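Brinquedo de pelúcia

Última atualização: outubro de 2020

Brinquedo de pelúcia, ou simplesmente pelúcia, é um boneco de tecido macio recheado com material flexível. Costuma representar animais, personagens, alimentos ou figuras sem forma definida. No Brasil, o termo "bicho de pelúcia" é usado mesmo quando o boneco não representa um animal; em Portugal, é comum a palavra "peluche". 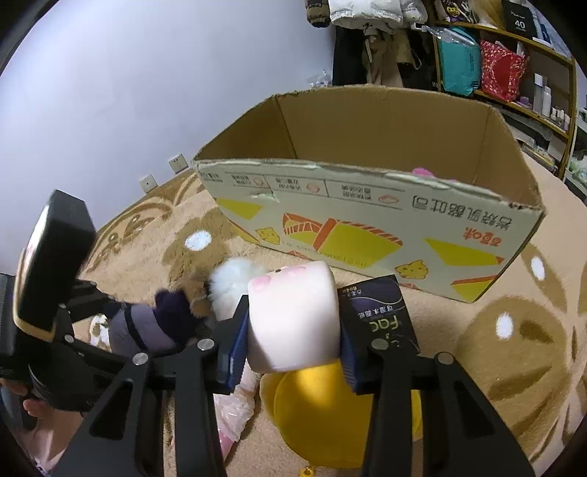 O nome vem do tecido de pelo curto ou médio que reveste a maioria das peças. A pelúcia têxtil tem uma base tecida ou em malha, da qual saem fios que formam a superfície felpuda. Até o início do século XX predominavam o mohair, o feltro e o veludo de algodão. As fibras sintéticas, sobretudo o poliéster e o acrílico, tornaram-se comuns na segunda metade do século.

História

Bonecos de pano com enchimento existem desde a Antiguidade e eram feitos em casa com sobras de tecido, palha ou lã. A produção industrial começou na Alemanha, no fim do século XIX. O urso de pelúcia surgiu nos primeiros anos do século seguinte, quase ao mesmo tempo na Alemanha e nos Estados Unidos, e passou a ser a forma mais conhecida do brinquedo.

No Japão, a partir da década de 1970, difundiram-se figuras simplificadas, de corpo arredondado e rosto pequeno, ligadas à estética kawaii. Esse desenho influenciou fabricantes de outros países e aparece hoje em almofadas, chaveiros e artigos de papelaria.

Fabricação

O molde é desenhado em papel ou em computador e dividido em partes planas. O tecido é cortado no sentido do pelo e costurado pelo avesso, deixando-se uma abertura por onde a peça é virada e recheada. O fechamento costuma ser feito à mão, com ponto invisível. Olhos e focinho podem ser bordados, aplicados em feltro ou fixados com travas plásticas.

O enchimento mais usado é a fibra de poliéster siliconada. Peças mais pesadas recebem também grânulos plásticos, em geral dentro de um saquinho interno. A fibra de algodão e a lã aparecem em produção artesanal, e a serragem fina é encontrada em exemplares antigos.

Segurança

As normas para brinquedos tratam da resistência das costuras, da fixação de peças pequenas e da inflamabilidade do tecido. No Brasil, a certificação é obrigatória e o produto deve trazer o selo do Inmetro. Para crianças muito pequenas são preferidos os detalhes bordados.

Conservação

A maior parte das pelúcias sintéticas pode ser lavada com água fria e sabão neutro, dentro de um saco de proteção, e seca à sombra. Peças com mecanismo sonoro ou enchimento de serragem são limpas apenas na superfície, com pano úmido.

Ver também

Boneca de pano
Urso de pelúcia
Feltro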